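Project report - simulated pick cell, setup and upkeep
Group 4, written by Abla Haddadin

Handing this in a bit rough, the log files are in the shared folder under Karkollow.

## What we were asked to do

Take over the sim cell from last term's group, get it running again, and write down how it's set up so the next group doesn't lose two weeks like we did. One arm, two-finger gripper, one table. The task is pulling a pen out of a mesh cup. Cell name in the config is Dullon, don't rename it, three scripts look for that string.

## State when we got it

Not great. The arm loaded but the gripper was attached about 19 mm too low on the flange, so every approach hit the rim of the cup. Table friction was set to zero in one file and to a normal value in another, and the loader took whichever it read last. Also the tool frame was rotated, so the fingers closed across the wrong axis. We found that last, of course.

## Setup, as it is now

1. Start the Nassar server first, then the viewer. Other way around gives you a gray window and no error.
2. Load the arm, wait for the joints to settle. Takes a few seconds.
3. Load the gripper from the new file (the one in `tools/`, not the one in `old/`).
4. Run the frame check. Wrist above the cup, gripper straight down, fingers open.
5. Load the props: cup, pen, blue box. The box is only there as an obstacle, keep it away from the approach path.

Pose we use for the frame check is the one below. Fingers should hang just above the pen cap, one left and one right, with a clear gap between them. If they're off to one side, stop and redo step 3. 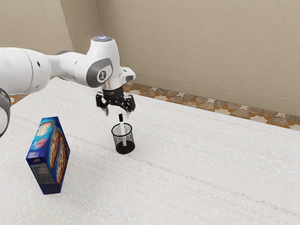
## Calibration and test runs

We ran 457 attempts in total over the project, in two blocks. First block was before the tool frame fix and most of those are useless, kept them anyway. Second block was 384 attempts with everything fixed, and 315 of those ended with the pen lifted clear of the cup.

The failures in the second block were mostly the same thing - pen leaning to one side of the cup, one finger touches the cap early and pushes it away. Closing slower helped a little. Moving the grasp point lower down didnt help, the fingers catch the mesh.

The mesh itself was a problem too. The collision shape had every wire in it and the sim crawled. We swapped it for a plain hollow cylinder with the same rim height. Looks the same in the viewer, runs much faster.

## Upkeep

- Clear the contact cache every Sunday or it fills the disk.
- After any update to Grarkeo (the planner) run the frame check agian, it resets the tool offset.
- Joint limits are in degrees in the config and radians in the planner. Convert once, in the loader, nowhere else.
- If the arm shakes at rest, look at the damping on the wrist before touching the gains.

## Not done

Force readings from the fingers - the plugin loads but returns zeros. Moving the box to random spots between runs is half written, see the branch. Second pen never got added.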